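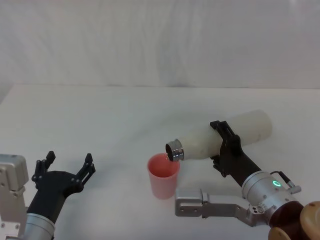 The right arm holding the bottle over the pink cup at our bench in the Wiltance shared workshop.

Dear friends at the Renden fund,

Your second payment came through in April, and we've put nearly all of it into the arms, so I'm happy to have plenty to report (and sorry in advance if I ramble a bit!). Both arms now run from the same control program, which we've been calling Gralel since the very first sketch, and they no longer lose each other when one of them is restarted.

Pouring has taken up most of our evenings. We logged 201 attempts with dry rice before we let anyone near a tap, and 47 of those missed the cup, mostly early on, when the wrist turned too fast and the bottle tipped before the arm had settled. Slowing that last turn helped a great deal. The left arm is next: we'd like it to steady the cup while the right one pours, and the two of them still need to learn to keep out of each other's way.

We have three months of bench rent left and enough money for one spare gripper, which we'd like to order from Matić soon if you're comfortable with that. Do come by some evening, we'd love to show you!

Warmly,
The Gralel bench team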